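Bundum Sorting Table, light woodgrain top

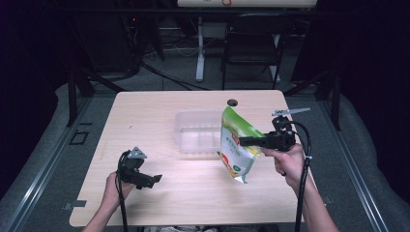
Bundum table in use, with clear ribbed tray and resealable snack pouch.

Product group: Work tables, packing and sorting
Supplied by: Ornport
Page last revised: 30 Apr 2021

General
The Bundum is a fixed-height table for light bench work: sorting, portioning and repacking of small goods such as snack pouches, sachets and boxed items. The top has a pale beige woodgrain finish. Printed packs in white or strong colours show up clearly against it, and clear trays can be found without difficulty under normal room lighting.

Top
Surface: light woodgrain, low sheen
Edge radius: 2 mm
Maximum spread load: 50 kg
Fixings: concealed, underside only

The load figure applies to goods spread over the whole top. Do not stand on the table or use it to support a vice.

Trays
Shallow rectangular trays in clear plastic are ordered separately. Internal ridges stiffen the base and keep flat pouches slightly raised, so that they can be picked up by a corner or by the top band. Trays are sold in cartons of 50. Lids are not available for the shallow pattern; see the Liu range for lidded types.

Floor
The table may be placed on hard floors or on short-pile carpet. On carpet, check the level again after 168 hours under load and adjust the feet if required. Where the position of the table matters, mark it on the floor with tape before moving it for cleaning.

Cleaning
Wipe with a damp cloth and mild detergent. Dry at once along the edges. Abrasive pads will dull the finish and are not covered by the guarantee. Trays should be washed by hand. Crumbs and powder from opened pouches collect between the ridges and are best removed with a soft brush before washing.

Ordering
Tables are made to order at Pandham. The works closes for two weeks in August and orders received during that period are processed on reopening. Trade enquiries to Bleddyn Lougher. Spare feet, trays and replacement tops: Olga Acuña. Quote the number on the label under the top.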